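Dudville Community Help > Local Groups and Outings > Visits and Open Days

Taking a group to the robot lab open day, what should I expect?

Posted by Kirsten Cloutier
18 April 2019

Hi all, quick one, typing this on my lunch. I've signed up our library club for the open day at Habte, the robot place out past the old bus depot. 16 of us, mix of teens and retirees, 2 with bad knees. Confirmation email says "demonstration of household tasks, laundry and bedding station, visitors may try the hand tools" and that's pretty much all it says.

Things I can't work out:

Is it a proper show with seats, or do you just wander? Some of mine can't stand for an hour.

What do people get to DO? The teens will be bored stiff by a slide talk. They want to see a robot move.

Is it loud? One of our ladies has hearing aids and hates echoey rooms.

Do they let you take pictures? I rang and got a voicemail.

Also parking. The map on the email shows a lot but when I drove by there was a chain across it.

Has anybody been? I know they did one back in October. Anything at all would help, I need to send a note round to the group tonight. Thanks!!

Eifion Bevan

Went in October. Good day out. Parking is round the back, go past the tile shop and turn in. Free. Don't bother with the cafe accross the road, 304 Trotov Street or whatever it is, they shut early.

Robots didn't do much while I was there. One waved. My nephew liked it.

Berwyn Gethin

Been to both of theirs, the one in October and a smaller one for the evening class I teach. Rushing this a bit, sorry, will go through your list.

Seats. No rows of chairs. It's a working floor and you go round in small groups with a guide. They split us up at the door. With 16 you'll be at least two groups, so decide beforehand who goes with who or it takes forever. Stools at some of the tables but people are working at those, so ask first. For the bad knees I'd email and say you need two chairs by the bed station. They did that for a man in my class, no fuss. Folding ones, had backs.

What you do. OK so the teens need warning on this one. If they're expecting a robot to walk over and make the bed, no. Most of what you see at the laundry and bedding part is people. Somebody picks up a pair of hand-held grippers, like big pincers with a trigger, one in each hand, and does the chore with those. Folds a cloth, moves a phone, straightens a sheet. There's a camera on the tool and it records how the job gets done, then later on that's used to teach a robot the same job. So it looks slow. Person squeezing a trigger over a bit of laundry. But then you get a go yourself and you find out how hard it is to pick up one layer of fabric and not two. I could not do it. My class were queueing for seconds.
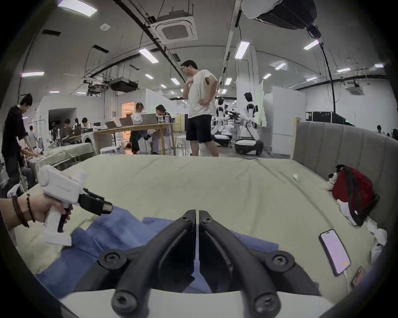
Grippers over the blue cloth at the bed station, big robots parked at the back.

The beds are made up to be messy on purpose, bags and toys and phones and so on, and the guide changes it round between goes. Don't let anybody tidy up to be helpful. One of mine did, she started folding things while we were waiting, and they had to start that bit again. They were nice about it.

The big robots on wheels, you may or may not get those moving. First visit one drove up and down for us and lifted a box. Second visit they stayed put the entire time. If your lot have their hearts set on it, ask what time the moving demo is and plan your arrival round that. Our guide said they only run it when there's enough staff to keep the floor clear.

Noise. Not loud as such. Air con hum, people talking. But it's a big open room so voices do carry and the guide faces away from you half the time. Get your lady up front. I'd say mornings are better, by afternoon there were up to 100 people through the place and you couldn't hear a thing from the back.

Lights are bright, forgot that. Lots of panels up top. One of my students gets migraines and wore a cap.

Pictures. Fine when I went, no flash, and not of the laptop screens. They might've changed it, check at the desk. You sign a sheet on the way in. Under 18s needed a parent's signature, and that nearly sank us, so get the forms out to the teens NOW. It's a one page thing called the visitor release. They'll send it if you ask.

Bracelets and rings are ok with the grippers. Long sleeves, roll em up. Bags stay by the door.

Allow an hour and a half. They say an hour. The tryout always runs over.

Vimala Kartha

Agree with most of Berwyn's but two things.

1. The front door has a step, not a big one, but the side door is flat. Ring the bell marked Flustar, it's the old tenant's name and they never changed it. Somebody comes down.

2. Questions. Have the teens write a few down before. Ours froze up and then thought of ten good ones on the bus home. The ones that went over best were "what's the hardest thing to fold" (fitted sheet, no surprise) and "what happens if it drops something". The guide we had, Waltraud Stüber, was very patient with the younger ones and let them keep trying well after our slot was done. Ask for her if you get a choice. She talks slow and clear too, good for the hearing aids.

Would not say it's boring to watch btw. My dad sat by the bed for twenty minutes telling everybody they were holding the cloth wrong.

No toilet on the demo floor, it's down the corridor and left. You have to be let back in so go in pairs.

Kirsten Cloutier

This is brilliant, thank you both, and Eifion for the parking. Had no clue about the forms, sending them tonight. Have emailed for two chairs and asked about the moving demo time. Booked us into the morning slot.

Vimala, is the side door the one facing the tile shop or the other side?

Vimala Kartha

Tile shop side. Green door, theres a bin next to it.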